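I held off writing this for two months, mostly so the honeymoon period with the new table could wear off. It has worn off. I still like the thing, with some grumbles, and since three people have now asked me where I got it, I may as well put it all in one place.

The table is the Bostance from Nondstead, in the color they call Harbor (a blue-gray, very matte). We paid full price for it, no discount code, nothing free in the box except an Allen key and a packet of spare felt pads. It replaced a glossy pine table that I'd had since my first apartment and that had gotten so wobbly you had to hold your soup.

Delivery first. It came in two boxes and the top is HEAVY. I don't mean "bend your knees" heavy, I mean go and get a neighbor heavy. I got Noémi Hegyi from downstairs, who is smaller than me but apparently made of steel cable, and between us we walked it up the stairs one step at a time with a blanket under it. The instructions are all drawings and mostly fine. Step 9 shows the bolts going in from the wrong side, so if you get there and nothing lines up, it isn't you! Flip the bracket over and carry on. The two of us had it standing before dinner, including a long break where we ate crackers on the floor and talked about her sister's wedding.

So, the surface. This is the part everybody wants to know about, because on the website it looks like one smooth, even sheet of color, like a chalkboard somebody painted that morning. It doesn't look like that in a house. It's cloudier in person, with darker patches and paler ones, and depending on the light you get faint streaks as well. I spent the first week rubbing at a patch thinking I'd left a film of something on it. I tried a damp cloth, then a damp cloth with dish soap, then a dry towel, then a different dry towel. Some of it did come off (old wipe marks, I'm pretty sure) and some of it is simply how the top looks.

If you want a perfectly flat color, get the white one or go somewhere else. I've come around to it. It hides crumbs pretty well and it's a lot more forgiving than the pine was, where every single fingerprint stood up and waved at you.
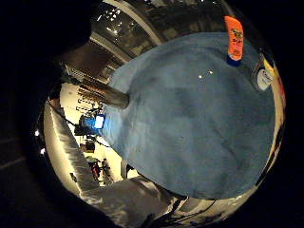

What I really didn't expect was how much the time of day matters. In the morning the table looks almost plain gray and a little chilly. At night with the lights on it goes bluer and deeper and I like it much better. You do get little points of light on it from the bulbs, matte or no matte, but there's none of that big white glare the old table had, when I'd have to move my laptop over every half hour to be able to read anything.

Cleaning, then. Nondstead wants you to buy their own stuff for it, a spray called Zakemus, and the leaflet is pretty pushy about it. I bought one bottle to be fair to them. It smells like a dentist's office and works exactly as well as warm water with a drop of dish soap, so I won't be buying another. The one tip I do have is to wipe in long strokes in one direction and go over it with a dry cloth right after. If you scrub in circles and wander off, you'll see the circles later when the light's low. Ask me how I know.

Stains so far: coffee, fine, even after sitting there all morning. Beet juice, fine, and I was really sweating that one. Turmeric left a yellow ghost for maybe a week and then I stopped noticing it, so either it faded or I'm getting old. I haven't put a hot pan straight on it and I'm not going to, the leaflet says don't and for once I believe the leaflet.

Scratches are a mixed bag. Dragging a plate does nothing. Dragging a stoneware pot with a rough bottom leaves a chalky line that looks like the end of the world and then wipes away, which scared me half to death the first time. A real scratch, the kind with a key, stays put. I have one near my usual chair and it's entirely my own fault.

Now the size. I bought the medium one and I wish I'd gone up. It's fine for eating, four of us fit easily, but this table never gets to be only a dining table in our place. It's where the mail lands, and where anything with a lid or a label gets put down on the way to somewhere else and then lives for several days. Things drift to the edge and stay there while we eat in the middle. With the old table I used to clear it off every night, and I've gotten lazier with this one, I think because clutter doesn't look so bad against a dark color. Make of that what you will.

Legs: solid. No wobble at all, and our floor isn't level. Two of the feet screw in and out so you can adjust them, and it took me a minute with a folded piece of paper to work out which one was short. I tightened all the bolts again after the first month and a couple of them did need it, so put that on your calendar.

I looked at one other table before buying, the Illés, which has nearly the same shape and costs 67 dollars less. The showroom had one out and I leaned on the corner of it like a normal person leans on a table, and it moved. The lady in the store said it needed tightening. Maybe so! But I'd just spent years with a table that needed tightening. The Illés does come with a little drawer under one side, and I'm still jealous of that drawer. I would have put the batteries and the takeout menus in it.

Customer service gets a so-so. One of my felt pads was missing its sticky side and I wrote to ask for a new one. They sent me a form, then the same form again, and then a whole envelope of pads with no note. I have enough felt pads for 1000 chairs now, if anybody needs some.

Would I buy it again? Yes, in the large, and I'd skip the spray. I'd also ask to see the color in the store under ordinary lamps before ordering. The top in our showroom was lit up like an operating room and looked a good two shades lighter than the one I eat my cereal on.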